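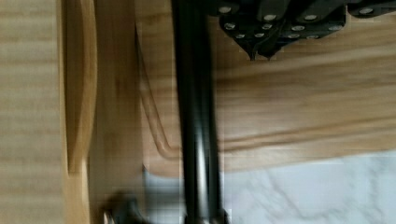
Vemumer 读者与作者互助站 > 创作与出版 > 系列小说

系列奇幻小说第一部拆分为上下两册出版,版权页、书号及后续合同应如何处理?

提问者:Thaís Coutinho
发布日期:2026年5月2日

各位管理员、各位同人:

本人现就一部长篇奇幻小说的拆分出版事宜,向本站熟悉出版实务的作者与编辑请教。

作品暂名《Hukilcombe 纪年》,原计划为三部曲。第一部《盐门》已完成第三稿,全稿按现行版式排出,共计 400 页有余。经与承印方沟通,对方认为单册过厚,胶装书脊易出现开裂,建议改为精装,或将第一部拆为上、下两册。精装成本超出本人预算,故倾向于拆分。

目前存在以下疑问,恳请指教:

一、拆分后,上、下两册是否须分别申请书号?若以套装形式发行,能否共用一个书号?

二、原与 Falcão 出版工作室签订的协议中,标的表述为“三部曲第一部”,首印数为 3,000 册。拆分后,该首印数应理解为每册 3,000,还是两册合计?协议条文对此未作规定。

三、上册结尾现定于第 324 页,即主人公离开渡口、得知其兄长身份之处。此处情节尚未收束,若干试读者反映“读来如同中断”。请问应在上册末尾增写一章,还是保留现状,仅于封底注明“下册待续”?

另,下册拟于十一月交稿。如拆分导致整体进度变动,是否需要另行签署书面补充文件,亦请一并告知。

补充说明:本书已有封面设计稿一份,由 Edis 设计室完成,合同约定为单册封面。若增加一册,设计费用如何计算,本人已另行去函询问,此处不再讨论。

谨致谢意。

回复者:Barry Bramwell
身份:本站认证会员(编辑类)

Thaís Coutinho 女士:

来文收悉。现就所提事项逐一答复如下,供参考。具体执行仍应以贵方所在地书号管理机构的现行规定及协议原文为准。

关于书号。通行做法是:凡可单独销售的分册,均应各自持有书号;若同时发行套装,套装另设一个书号。仅在两册始终捆绑销售、任何渠道均不拆售的情况下,方可考虑只使用套装书号。鉴于系列小说的读者常有单独补购下册的需要,建议按三个书号办理,即上册、下册、套装各一。不同装帧(平装、精装)及不同电子格式,通常亦须分别编号,请在申请前一次列清,以免日后补办。

关于版权页。两册版权页应保持系列名、部名、册次的写法完全一致。建议采用“Hukilcombe 纪年·第一部·盐门(上)”的格式,避免在封面写“上”、在版权页写“卷一”、在书脊又写“I”。此类不一致在书目数据录入后极难更正,零售平台往往会将其识别为两个不同系列。

关于首印数。协议仅载明“三部曲第一部”及 3,000 册,而未预见分册情形,双方均可作有利于己的解释。本人不建议自行推定。应以书面形式向 Falcão 出版工作室提出,请其明确以下各点:每册印数;版税计算以册为单位抑或以套为单位;样书赠送数量是否按册计算;下册未能按期交付时上册版税的结算方式。最后一点常被忽略,请予留意。

关于补充文件。凡变更标的、数量或交稿期限者,均应签署补充协议。电子邮件往来在部分地区可作为凭据,但效力因地而异,仍以双方签字文本为宜。补充协议中应写明“三部曲”的部数是否仍为三部。如不写明,日后对方可能主张上、下两册已分别占去两部,由此影响第二部、第三部的优先出版权条款。

以上。

回复者:Anselmo Evangelista

同意楼上关于书号的意见,合同部分不熟悉,不作评论。

补充一点有关结尾的看法。本人所著系列的第一部亦曾分册,上册停在一场围城战之前,未作任何处理。出版后收到的来信中,意见最集中的即为此处:读者并不反对等待,但认为封面上没有提示,购买时不知道故事尚未讲完。再版时在封面册次下方加印了“全二册之上册”,此类来信明显减少。故建议提示文字置于封面正面,仅印于封底效果有限。

至于是否增写一章,个人倾向于不增。

回复者:Arvo Rantala
身份:本站认证会员(作者类)

前两位已就手续与封面提示作出说明,本人仅就第三项疑问,即上册收束方式,提出意见。

分册结尾与章节结尾的要求有所不同。章节结尾可以只提出问题,读者翻页即可继续;分册之间则可能相隔数月,读者需要在上册之内获得至少一项完整的结果。依来文所述,上册止于主人公得知兄长身份,此为一项揭示,而揭示之后主人公作何选择,文中似未交代。试读者所称“中断”,恐即源于此。

为此提出两种处理办法:

其一,将断点后移。请检视第 324 页之后的各章,寻找主人公首次依据该项揭示作出不可撤回之决定的位置。若该位置在其后约 20 页之内,可径将断点移至该处,无须增写。移动后请复核上、下两册的厚薄是否过于悬殊,并请承印方重新估算书脊宽度,以便封面据此调整。

其二,将断点前移,使揭示成为下册的开篇。采用此法时,上册须以另一条情节线的了结作为结尾,且下册首章应能为间隔较久的读者所理解。

专为分册而增写的章节,往往与前后文脱节,将来若出合订本,还须删除,徒增校对工作。如确有必要帮助读者回忆前情,可在下册卷首设一页“前情提要”,并附人物表与地名表。提要宜控制在 400 字以内,以叙述者口吻撰写,不宜透露上册中有意隐去的身份线索。

此外,奇幻作品分册时,地图、纪年表及族谱应在两册中各印一份。下册所印族谱可增入上册已揭示的关系,上册所印者则须将相应位置留空。曾有作品因两册共用同一版族谱,致使兄长身份在上册扉页后即已泄露,请在付印前逐项核对。

提问者补充:Thaís Coutinho

感谢三位的详细答复。经查,第 324 页之后第二章末尾,主人公烧毁渡口名册,符合 Rantala 先生所述的“不可撤回之决定”,拟将断点移至该处。族谱一项此前确未考虑,现稿两册所用为同一版本,已通知排版人员 Jussara Pacheco 分别制作。

书号按上册、下册、套装三项申请。致 Falcão 出版工作室的函件正在起草,待对方回复后,再就补充协议的措辞另行发帖请教。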